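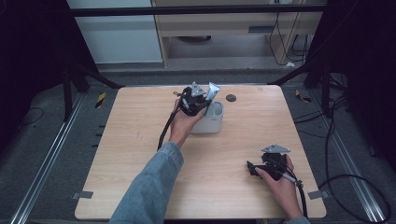 Small bathroom stuff: toothpaste upright in a cup

Toothpaste goes in a cup, standing up. Plain white holder with rounded corners, open top, does the job. No lid to fuss with. Wide enough for the tube plus a brush or two, not so wide it all flops over.

Do the sorting at a table, not over the sink. More room, and caps don't go down the drain. If your table has a cable hole put a saucer over it first, small caps find it every time.

Wash the holder weekly. Hot water, drop of dish soap, old brush for the corners. Dry it properly or you get that grey ring on the bottom. Vinegar if the ring's allready there, leave it 54 minutes or so, whatever, go have a cuppa.

Nearly empty tube? Flatten from the bottom with the back of a comb, roll, clip with a peg. Then back in the cup.

Scuffs on a light coloured table: damp cloth, tiny bit of bicarb, go with the grain. Test a corner. Wipe again with clean water, dry straight away. Dont leave it to soak in.

Spare tubes in a box under the basin, oldest at the front. I use a Fillton tub, 2 litres, lid went missing in June. Still fine.

Next: razors and the rust problem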